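Section 3. Connecting the Switch and Patch Cables

Read this section through once before you plug anything in. The steps apply to the desktop switch supplied with the Clostila small office network kit. If your kit came from Skurkonier with a wall bracket, fit the bracket first (Section 2) and then return to this page.

3.1 What you need

The network switch
The power adapter and cord
Patch cables, one for each device
The coaxial cable for the modem
A soft cloth

Clear a flat surface big enough to lay everything out with the cables uncoiled. Remove the twist ties from the patch cables. Leave the tie on the power cord until step 6.

3.2 Cable colors

Cable color makes no difference to speed or signal. The colors are there so that you can follow a cable from one end to the other once it is behind a desk. We suggest the following, and the rest of this guide uses it:

Yellow: modem or router to switch
Red: switch to main computer
Blue: switch to printer or second computer

If you already use other colors, keep them and write them on the label inside the back cover. 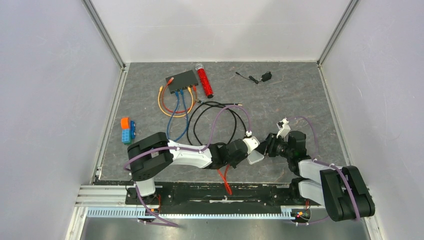 Let new patch cables lie loose for a few minutes before you route them. Cables that have been packed in a tight coil tend to spring back and pull at the port. If a loop will not relax, turn the cable gently between your fingers along its length. Do not bend it sharply against the curl.

The coaxial cable is stiffer than the patch cables and needs more room. Keep it in wide loops.

3.3 Connecting

1. Place the switch on a level surface with the ports facing you. Leave at least 4 inches of free space on each side.

2. Wipe dust from the row of ports with the dry cloth. Do not use liquid or spray.

3. Screw the coaxial cable onto the modem by hand until it is snug. Do not use pliers.

4. Push one end of the yellow cable into any port on the switch until it clicks. Plug the other end into a LAN port on the router.

5. Connect the red and blue cables to the switch in the same way. Tug each plug lightly. A plug that slides out is not latched.

6. Untie the power cord and insert the slim connector into the power socket on the switch. Plug the adapter into the outlet last.

7. Wait about 2 minutes, then check the port lights. Each port in use should show a steady or blinking light.

CAUTION: Use only the adapter supplied with the switch. Adapters from other equipment may fit the socket but deliver the wrong voltage.

CAUTION: Do not plug both ends of one cable into the same switch. This creates a network loop and can stop all traffic.

NOTE: If a light stays off, swap that cable with one you know works. If the port is still dark after 3 tries, see Section 7.

3.4 Extra cable

Gather spare length in loose loops and hold it with a hook-and-loop strap. Keep power cords in a separate bundle. Replacement patch cables can be ordered from the Clomham parts desk.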